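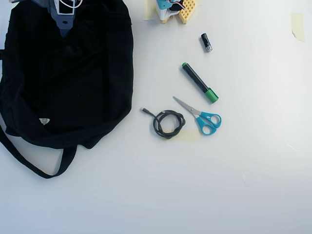 According to Dale Turcotte, the story of Thérèse Morin is true in every way that matters, and students who go picking at it are going to end up with less than they started with.

We picked at it anyway.

The Laundress of Laston: Did a Servant Really Marry into the Ostermann Family?

By Mackenzie Gauthier and Ravinder MacPherson
May 3, 2026
7 min read

We use cookies to remember your settings. Accept | Manage choices

The version most people in Laston grow up with goes like this. Thérèse Morin arrived as a girl, alone, on a boat called the Javen. She found work in the laundry at Ostermann House. The eldest son heard her singing, fell in love, and married her against his father's wishes. She ended up running the estate, and when the old man was dying he asked for her by name. There is a street named after her and a school play every July.

Our project asked one question: how much of this was written down by anyone who was alive at the time? We used the parish register, the estate account books in the Fuvcombe archive, and a box of 12 family letters that has been cataloged but, as far as we can tell, hardly ever quoted.

What holds up

A woman named Thérèse Morin did marry an Ostermann. The register entry is clear and both signatures are there. Hers is in a steady hand, which already sits badly with the play, where she has to be taught to write by the cook.

She also did run the estate, or a good part of it. For seven years the account books are kept in handwriting that looks like the signature. We are not handwriting experts and would not swear to it.

What doesn't

The laundry. Wages at Ostermann House were recorded by name, down to the boy who looked after the geese, and she is never on the list. Supporters of the story say the early pages are missing. Some are, but the pages for the two years before the wedding are complete.

The boat. We found no passenger list for the Javen. The first mention of the ship is in a souvenir booklet printed long after everyone involved was dead, and the booklet gives no source. Every later account we read copies it, in one case including a spelling mistake.

The angry father. One of the letters, from him to his sister, discusses the marriage settlement. The bride's family was to bring 2450 to the match. The account book for that winter shows 2420 received, and a second letter grumbles about the difference. A man who argues over a missing 30 has agreed to the wedding. It also means there was a bride's family, with money, and probably nearby.

The singing we can't test.

Why the story changed

Here we are guessing. A merchant's daughter with a decent dowry marrying a landowner's son is an ordinary event. A laundress doing it will sell booklets. The booklet came out when the house first opened to paying visitors, and we think the timing deserves more attention than it gets. We could not prove the two were connected, and Normand Fehr marked down our first draft for writing as if we had.

We also wonder what the romance does to her. In the play she gets everything by being noticed. In the account books she chases late rents, turns down a bad roofing bill and sells timber at a better price than her father-in-law managed. None of that made it to the stage.

Problems with our work

We only read the letters that are in Fuvcombe. There may be others in private hands. Two of the 12 are water-stained and we could read only parts of them. We also started out expecting the legend to be false, so someone who likes it should go through the wage lists again and check us. The page references are in the appendix.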